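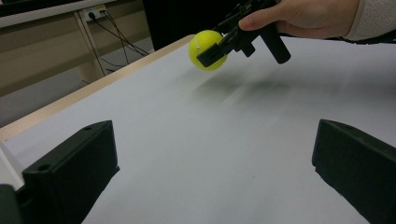
Figure 3. A tennis ball held above the white tabletop used in the surface trials.

3.2 Materials and table surface

Tennis balls were chosen as the test object for the tidying task as they are cheap, easy to replace and familiar to everyone who took part. Their felt also wears in a way that can be judged by eye. The stock came to 50 balls, bought in one order from Davico and kept in a lidded box between sessions. Each ball was numbered in pencil on a card slip, not on the felt, so that the covering stayed as supplied.

The table has a smooth, matt white top with a light wooden strip along its edge (Figure 3). We kept to one table for the whole study. In early tests on a varnished desk, balls set down near the middle often rolled to the side before they could be recorded, and the desk had a slight slope that we could not correct. The white top was levelled with card under two of the legs and checked at the start of every session. It also made the yellow-green felt easy to pick out, which helped when positions were later marked by hand.

Each trial began with one ball on the table and an open tray to one side. The participant lifted the ball clear of the surface, moved it across and put it in the tray. Trials in which the ball touched the table again on the way were kept but marked as dragged. A ball that left the table altogether was put back and the trial repeated, up to three times.

In total 1011 trials were recorded, the last of them on 2023-09-06. Khang Võ ran the sessions and Nghĩa Triệu marked the results, working from the notes without knowing which ball had been used. Of the full stock, 13 balls were taken out of use during the study: 11 for loose felt along the seam and two that had gone soft. Balls were pressed by hand against a new one from the same order, and any that gave more easily were put aside.

The tabletop was wiped with a dry cloth after each block of trials. Felt dust gathered mostly near the tray, and we found that balls set down on it rolled a shorter distance than those on the clean part of the table. The size of this effect is given in Section 4.1, together with the results for dragged trials. Room lighting was left as it was, and no attempt was made to remove shadows from the table.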